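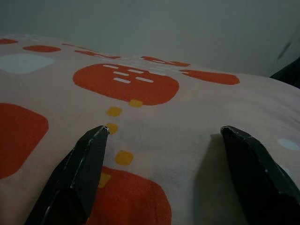 **Talley Srisuk**, bench technician and contributing editor, Pollville Automation Wiki
*Last revised September 28, 2023*

# Pillunis fabric cell

The **Pillunis fabric cell** is a single-arm robot workstation in Pollville used for gripping, lifting and smoothing cloth. It has a two-finger parallel gripper with black faceted fingertips, a small camera at the wrist and a set of padded forms over which different fabrics can be stretched. Among people who work with soft materials it has a modest but devoted following, and most of that affection is for how easy it is to look after. Nearly everything that wears out can be reached with one hex key and a bit of patience!

This article covers the setup, routine care and repair of the cell. Motion programming is covered separately.

## Layout

The arm stands on a steel pedestal bolted to the floor, with the work surface in front of it and the controller cabinet underneath. The cabinet door opens to the left, so the cell needs clear space on that side for anyone changing a filter.

Work surfaces are made up on interchangeable padded forms with slightly rounded tops. A rounded top is a lovely test for a gripper, as the height under the fingertips changes with every small sideways move and a lazy calibration shows up very quickly. Flat boards are kept for checking the arm itself.

## Fabrics

Printed fabrics are preferred over plain ones for camera work. The pink cloth with orange-red blobs and small yellow squares is a favourite, and the line of squares gives the operator a handy visual reference when jogging the fingers across by hand. Fine white dashes in the print are useful for judging focus. Plain cloth is still used for lint tests, where a busy pattern would only get in the way.

Covers are pulled on by hand from the back edge forward and fastened under the form. A few soft wrinkles are acceptable. A cover pulled drum-tight leaves the fingers nothing to gather, and the usual result is a string of empty grips and a puzzled operator.

## Fingers

Each finger is a single moulded part that tapers to a blunt tip, held to its carriage by two screws and a locating pin. The tips are blunt so that they push a fold of cloth together without piercing it.

Scratches and small chips along the ridges and upper edges are common on working fingers and are mostly cosmetic. What matters is whether an edge will catch a thread. The standard check is wonderfully low-tech: draw a scrap of nylon stocking along every edge of the finger, in both directions. If it slides freely, the finger stays in service. If it snags, the spot is dressed with fine wet-and-dry paper and checked again. A finger that still snags after a second dressing is replaced.

Fingers are always replaced in pairs. A new finger beside an old one will sit at a slightly different height, and the cloth will twist as it is picked up.

### Changing a pair

1. Park the arm over the form, open the gripper fully and isolate the drive.
2. Loosen both screws on the left finger and draw it straight off the pin. Repeat on the right.
3. Wipe the carriage faces with a dry, lint-free cloth. Oil here will find its way onto the fabric.
4. Seat the new fingers by hand and nip up the screws evenly.
5. Restore power, close the gripper slowly on a paper strip and look for an even hold across both tips.
6. Enter the change in the cell log with the cycle count.

## Camera

The wrist camera travels with the gripper, so both fingers stay in its view as the arm moves over the cloth. It is mounted on a short bracket with a slotted hole for tilt. After any knock, the tilt is reset until the two tips appear at the same height.

Lighting is kept soft and even. A hard lamp makes the colours pop beautifully, but it also puts glare on the glossy finger faces and throws heavier shadows on the cloth beside them. The backdrop is plain grey for much the same reason.

## Service intervals

The cell log is the authority for all service work.

| Task | Interval (cycles) |
|---|---|
| Stocking check on finger edges | 170 |
| Tip height check | 261 |
| Carriage clean and regrease | 3,672 |

Lint is the great enemy. It packs into the carriage slides as a grey felt and makes the gripper close unevenly long before it jams. A soft brush and a vacuum on low suction will clear it. Compressed air is discouraged, as it drives the fibres further in.

## Known faults

**Slow closing on one side.** Usually lint in the slide. Brush out and regrease before suspecting the motor.

**Fingers press too deep.** The form has been swapped without re-teaching its height. Jog down until the tips just touch the cloth, then store the new value.

**Camera image drifts during a run.** The bracket screw has worked loose. A spring washer was added in January and has largely cured it.

## See also

- Padded forms, making and re-covering
- Cell log, how to fill in
- Spare fingers, storage and labelling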